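This site uses cookies to keep you logged in and to remember your settings. OK / Manage

Forum > Sheds & Workshops > Benches, storage and bins

Clamping a tub to the bench: good idea or asking for a crack?

**saltbush_deb**
I've got one of those big grey open tubs from Denesen and I use it as a sorting bin on my bench. Every time I rummage in it the thing skates off toward the wall and I end up chasing it with my elbow. I've tried a damp tea towel underneath and it helps for maybe five minutes. Has anyone clamped theirs down? I don't want to drill it, and I'm worried the corners will split.

**Tinny_Mick**
Clamps, yes. I did mine in April with the cheap squeeze ones and haven't touched it since. Go on the corners and leave the middle of the long sides alone, they bow in like a biscuit tin.

**rosella903**
Disagree, sorry Mick. I clamped a Vevley tub and got a white stress line down one corner by Thursday. Non-slip drawer liner is a few bucks and you can lift the tub out when you want to tip it. Why make it permanent?

**Tinny_Mick**
You probably reefed on it! It only wants to be snug. And squeeze clamps come off in two seconds, so it's hardly permanent.

**gumboot_annie**
I'm with Mick on this one. Clamps on the corners, with a flattened box down beside the tub so there's cardboard near the pads and I'm not marking the bench (mine's a light colour and shows everything). Pic attached. 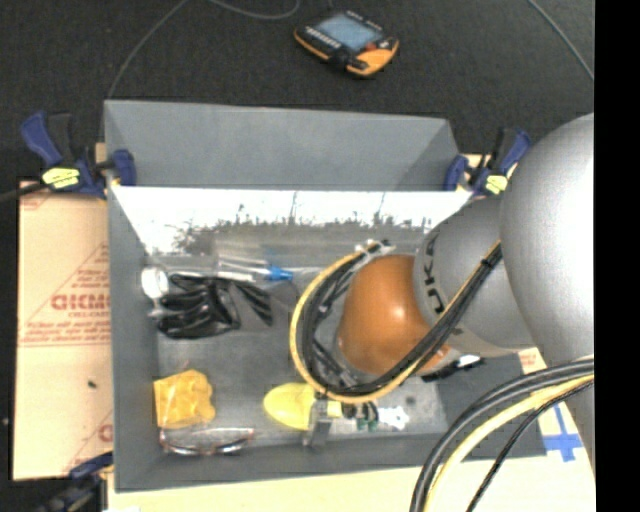
Grey tub, blue clamps, old carton

The one at bottom left has its pad touching the cardboard near the corner of the bin. The other two are up at the back corners. I do them up until the tub stops sliding, then stop.

**saltbush_deb**
Oh that's really helpful, thank you! I love the high back on yours. Mine's the same height all the way round and I lose screws over the back constantly.

**rosella903**
OK it does look tidy, I'll give you that. I still reckon cardboard is a mistake in a shed though. Give it one wet winter and it'll be mush and silverfish.

**gumboot_annie**
It's a box, I'll get another box, haha. I've got a stack of them from the Cernard order.

**parkade_lou**
Jumping in from Canada where the garage is freezing half the year. Plastic gets brittle in the cold, so if your shed isn't heated I'd back the clamps off over winter. I cracked a bin that way and it was a good one too. Kılıçarslan do a rubber mat that stays grippy in the cold, but it's $89 with shipping and I couldn't bring myself to pay it.

**Tinny_Mick**
$89 for a mat! I'll keep my clamps.

**saltbush_deb**
No frost here, so I'll try clamps with cardboard first and go to drawer liner if I see any white lines. Will report back once I've found the clamps, they're in the tub somewhere.

Tags: storage tubs, clamps, workbench, bench protection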